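Leave the Floor Alone

My landlord wants to put gray vinyl plank over the wood floor in my apartment, and he thinks he is doing me a favor. I have told him no twice. He is a decent man and he will ask again in December when the lease comes up.

The building went up in the 1930s. The floor has been sanded at least once and it shows wear in the places you would expect: in front of the stove, inside the front door, along the path from the bed to the bathroom. Two boards by the radiator are darker than their neighbors. It creaks. I can see why someone who manages 50 units in Maddocks and gets calls about creaking would want to cover it up and be finished.

But covering a floor is a bigger decision than people treat it as. Planks get glued or clicked down, the doors get trimmed to clear them, the baseboards come off and go back on with a strip of quarter round to hide the gap. The next person who wants the wood back has to undo all of it, and most won't. They will put another layer on top. When my friend Pirmin Baumgartner bought his house he pulled up carpet, then sheet linoleum, then a layer of plywood held down with ring nails, and then found pine that needed one weekend with a rented sander. He paid 81 dollars a day for the machine. Removing what other people had added took him most of a month.

The argument for covering is always upkeep. Wood scratches, wood stains, wood has to be refinished. All true. Vinyl scratches too, and when it does there is nothing underneath to sand down to. You replace the plank if the store still carries the color, and in a few years it won't. My landlord's quote for the three rooms was 2215 dollars. For less than that he could have the whole apartment screened and recoated, and the tenant after me would have a floor that could be done again.

I also think we have become too nervous about marks. A rental is supposed to look as if it has never been lived in, and so every surface gets chosen for how well it hides a person. I would like a home that admits to being used. Léonie Courtois, who has rented upstairs for longer than I have been in the building, keeps a rug by her door and felt pads under her chairs, and sweeps. That is her whole program.
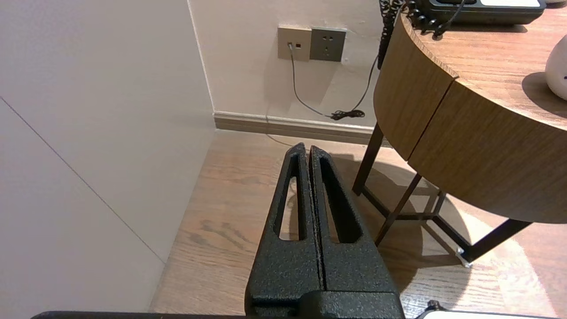
Light wood flooring in the corner of a room.

None of this means every old floor should be saved. Some are rotten, some have been sanded down to the nails, and a kitchen that floods needs something else. Get someone to look at it before you decide. If the boards are sound, fix the loose ones, put on a new coat, and spend the rest on the windows.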